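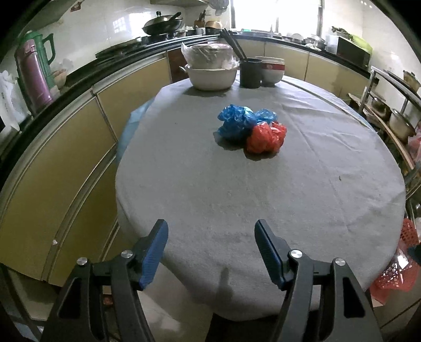 1/ Plastic bag week at our place. I've been putting off the bag situation since April, so I'm posting as I go.

2/ Started on the kitchen table, the round one with the gray cloth. Blue bags and a red one so far. The rest are still in the drawer, and the drawer doesn't close.

3/ Rules I'm using. Holes go in recycling drop-off. Sticky goes in the trash. Everything else gets folded and kept, up to one shoebox. When the shoebox is full I stop keeping.

4/ Folding: lay it flat, press the air out from the bottom toward the handles, fold lengthwise twice, then roll. I used to do the little triangles. They look nice but they take forever and I end up shaking three of them open to find the size I want.

5/ The big blue ones are the useful ones in this house. They fit the bathroom can and they don't split. Red is thinner. I use red for wet shoes and vegetable peelings.

6/ Macarena Troncoso asked why I don't just throw them all out and buy liners. I did that for a while. A box of 400 from Comley lasted well but they were too short for the can and slid down inside every time.

7/ The dishes stay at the far end while I do this. White basin, the bowl in its clear bag, the chopstick holder, the bowl with the red band. I don't want to move them to the counter and then move them back.

8/ On the bowl in the bag: yes, I keep a bowl that way. It's an old habit from my aunt's kitchen. Keeps dust off and costs nothing.

9/ The tablecloth needs ironing, mostly the right side. It came folded in a packet from Tarigan and the creases have outlived two washes. Noemí Manríquez says to hang it damp over a door with clips along the bottom. Will try.

10/ Also found a mark on the cloth, right side, small and dark. Dish soap first, then baking soda paste if that doesn't do it.

11/ Drop-off for the torn ones is at the Hillo store by the bus stop, in the bin inside the second set of doors. They want them dry and with no receipts inside. Check for receipts. I found one from a pharmacy and a parking stub.

12/ Where the shoebox goes: bottom shelf, next to the potatoes. The drawer is going back to being for dish towels.

13/ Somebody asked about those tube holders that hang on the wall. Had one. The bags jam at the bottom hole and you pull out six at once.

14/ Stopping for lunch. Drawer next.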